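Cardboard handover demos, what start pose do you record from?

Posted in Data collection / Two-arm setups
June 23, 2025

Kenna Ritchie
Hi all, quick one, on a deadline. We're recording teleop demos for a two-arm policy, task is "pick flat piece off table edge, pass to other hand, put in bin". 202 episodes so far. Trained on those and the policy does fine if the piece starts dead center, but if it hangs over the edge at all the right arm just hovers. Doesn't close. Left arm waits forever.

Do I need more episodes or different ones? And do you record the failed grabs or delete them? My labmate says delete, I'm not sure. Using Pasik for the recording, default settings, head camera plus wrists.

Heriberto Trujillo
More data. We had 598 before ours did anything useful. Also check your gripper calibration.

Mirjana Tomić
Before you record anything else, look at where your starts are. Plot the first view from every episode in a grid and I bet they all look the same. Ours did. Operators put the piece back where its easy to grab, every time, you have to tell them not to.

What we changed at Grelstead:

Start positions on a printed list, operator reads the next one off, no choosing. Flat on table, over the edge, tilted, near left hand, near right hand.

Idle hand stays open and near the work, same place each time. If it wanders while the other one is grabbing the policy learns the wandering.

Don't delete the failed grabs. Tag them. If the operator recovers and finishes, thats a good episode, keep it in training. If they gave up, keep the file but leave it out for now.

New session when you swap the material. Thin stuff bends at the edge and stiff stuff doesn't, and you want to be able to split them later.

Two from our over-the-edge set, right hand on the piece and left hand open in both:

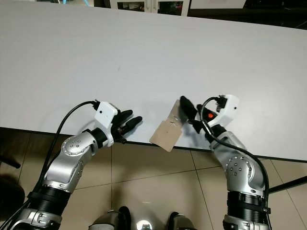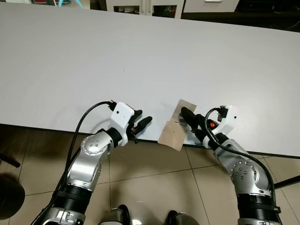 Also your hovering thing. Check how long the operators pause before closing. We had one person stopping for 3 seconds to line up, every episode, and the model learned to stop too. It just never learned when to un-stop. We trimmed the pauses and did 2 more short sessions with a faster operator and most of it went away. Not all. Still get it sometimes when the piece is tilted toward the floor.

So no, I wouldn't go chase a big number first. Fix the starts, add maybe a day of edge cases, retrain, then see.

Kenna Ritchie
ok did the grid. Embarassing. Same spot in nearly all of them. Making the list now. Do you trim pauses by hand or script it?

Mirjana Tomić
Script, cut anything where both arms are still, but leave a little in around the actual close. Check a few by eye after, ours ate the start of the handover the first time.

Citlali Ventura
Does this work the same for cloth? Asking because we start that in October.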